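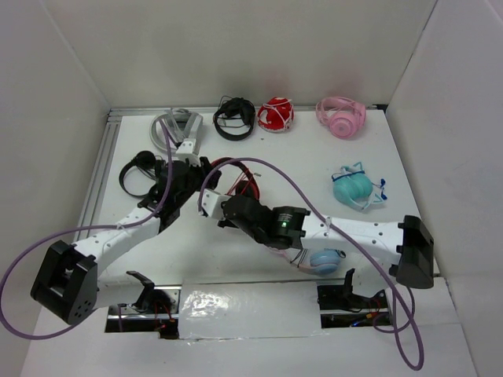 Marthinus Nel asked me after the February open evening whether two arms are worth the trouble when one could do half the jobs, and I promised him a proper answer in this report.

My answer is still yes, dear Gritum friends – a headphone with its cable wound around it really wants two grippers. We have spent 3,555 of the grant so far, mostly on the arms and the rails, and 240 is set aside for spare cables. Encarnación Villalobos has tied the purple ones to the white links, and I do like how tidy that looks. The clear film on the front panel stays on until the drilling is done.

Next comes sorting practice, 100 tries for each arm, and then the two together. I'll write again after that, with warm thanks from all of us at the Tshabalala workshop.

4 comments · Share

Sign up for our newsletter

Recent
Grineck bench saw is back
Gornura evening class notes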